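Gisela Nolte
Apr 2, 2026

Our water bill came to $294 last quarter. It is usually less than half that. I spent a while finding out why and learned some things about water meters and toilets along the way, so I'm putting it in a thread.

Background: we live in Zikbridge, in a one-story house with old plumbing and newer fixtures. Two adults, a dog, no pool. The garden hose was off at the spigot all winter. Nothing in the yard was soggy and no ceiling was stained.

My first thought was that the utility had misread the meter. They do make mistakes. Before calling, I went out and read it myself, which I had never done in all the time we've owned the place.

The meter is in a box by the curb with a heavy lid. Use a screwdriver to lift it and check for spiders before you put your hand in. Ours was half full of dirt and I had to scoop some out with a yogurt cup.

Reading it is simple. There's a row of digits like a car odometer. Ours showed 1072, and the bill said a little less than that, with the difference about right for the days in between. So the utility had read it correctly.

Most meters also have a small triangle or star wheel on the face. It's the leak indicator. If every tap in the house is off and the little wheel is still turning, water is going somewhere.

Ours was turning. Slowly, with pauses. I stood at the curb and watched it longer than I'd like to admit, and a man walking past asked if I'd lost something.

Next step is to find out which side of the house shutoff the leak is on. Close the main valve where the line comes into the house, then go look at the wheel again. If it keeps moving, the leak is between the meter and the house, and you need a plumber or a shovel.

If it stops, the leak is inside. Ours stopped. I was relieved, as I had been pricing out service lines the night before and it was not fun reading.

A warning about main valves. If yours hasn't been touched in years, go easy. The old round-handle gate type can seize, or start dripping at the stem once you move it. Mine dripped for a day and quit after I snugged up the packing nut a little.

Inside, I went in the order my neighbor Honeylyn Samonte gave me. She managed apartments for a long time. Her order is toilets, toilets, water softener, toilets again, then everything else.

She's right that it's usually toilets. A dripping faucet annoys you, so you fix it. A toilet can leak from the tank into the bowl with no sound at all and nothing on the floor.

The test is food coloring. Take the lid off the tank, put in several drops, put the lid back, and leave it alone. Don't flush. Come back after half an hour and look in the bowl. Color in the bowl means the flapper is letting water by.

Use a dark color. I used yellow the first time because it was what we had in the cupboard, and I can report that yellow food coloring in a toilet bowl tells you very little.

The hall toilet was clean. The one off our bedroom was clean too, or so I thought.
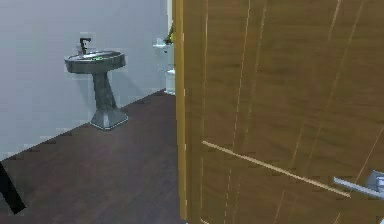

Small bathroom in a rendering: dark pedestal sink, white toilet partly behind the door.

With both toilets cleared, I moved on to the other suspects. We don't have a softener. The water heater has a relief valve with a pipe that runs down to a pan, and the pan was dry. I felt the end of the pipe with a paper towel and that was dry as well.

Under the kitchen sink: dry. Dishwasher supply line: dry. Fridge line for the ice maker: dry, though I found a great deal of dog hair and a measuring spoon we had already replaced.

Washing machine: dry at the hoses. I did notice ours were the plain rubber kind with a bulge starting near one of the fittings. Nothing to do with the bill, but I bought braided ones that afternoon. Go look at yours.

At this point I had a meter that said there was a leak and a house that said there wasn't. So I started using the shutoffs. Every toilet has a small valve on the wall behind it. Close one, go look at the meter, open it again, close the next one.

It's slow work if you're alone. My husband read the meter and I did the valves, and we talked by phone across the front yard. We could have just yelled, but we like our neighbors.

With the bedroom toilet shut off, the wheel stopped. With it open, the wheel moved, stopped for a while, and moved again. So it was the one that had passed the dye test.

I did the dye test again and left it overnight. In the morning the bowl was pale blue. The leak came and went depending on how the flapper landed after a flush. Sometimes it sealed and sometimes it didn't, and my first test happened to catch it on a good landing.

So, the one thing I'd change in the usual advice: run the dye test more than once per toilet, with a flush in between. One clean bowl doesn't prove much.

The flapper itself looked fine from above. When I took it off, the underside was slick and a little warped, and it left black on my fingers. Rubber does that. In-tank bleach tablets speed it up, and we had been using them.

I took the old one with me to the hardware store. Do this. There are two common sizes and they look about the same when you're standing in the aisle trying to remember. The clerk at Drovitz Hardware matched it by holding the two together.

Total for the part was $7. I want to be clear about how I feel about a $7 part and a $294 bill, but this is a public account.

Installing it: close the wall valve, flush to empty the tank, unhook the old one from the pegs on either side of the overflow tube, wipe down the rim it sits on, hook on the new one, clip the chain to the handle arm. Turn the water back on.

Wipe that rim well. Ours had a ridge of mineral scale you could feel with a fingernail. A new flapper on a crusty seat will leak like the old one. I used a green scrub pad and it came off without much effort.

Chain length matters too. Too short and it holds the flapper up a hair. Too long and the slack can get caught underneath. Leave a little slack, flush several times, and watch with the lid off to see how it drops.

While the lid's off, look at the water level. It should sit below the top of the overflow tube. If water is trickling into the tube, that's a separate leak, and the dye test won't help you much with it. Adjust the float down.

After the repair I went back out to the curb. Everything off, wheel still. I checked again before bed and once more in the morning. I've become a person who owns a good screwdriver for lifting the meter lid.

Now the bill. Many utilities will adjust a bill once for a leak if you can show you repaired it. Ours has a form. It's on the website under a heading I would never have guessed, so I called, and the woman who answered told me where it was.

They wanted the store receipt, a short note on what was fixed, and a meter reading from after the repair. I had all three. They also asked for the date I noticed the problem, so write yours down when you start.

The adjustment hasn't come through yet. I was told it shows up as a credit on the next bill, which for us is July. I paid the full amount in the meantime. They were clear that a pending request doesn't stop late fees.

Somebody will ask about the smart leak sensors. The puck kind you put on the floor would not have caught this, as no water ever reached the floor. The kind that clamps on the main line might have. I priced a few and decided to keep reading the meter for free.

I did put a reminder on my phone to read it on the first of every month. It takes a couple of minutes now that the dirt is out of the box. I write the number on the inside of the pantry door, next to the furnace filter dates.

Replies have asked about meters that are inside, in a basement or a utility closet. Same idea, easier walk. If you're in an apartment with no meter of your own you can still do the dye test, and your landlord should want to hear about it.

Also asked: does it matter what kind of flapper. I bought the plain red one. The clerk said it holds up better to chlorine than the black. I'll let you know in a few years.

Adding one more because my sister texted me after reading this. If the food coloring stains anything, it's only because it sat. Flush when you're done and it's gone. Hers is still green because she went to work.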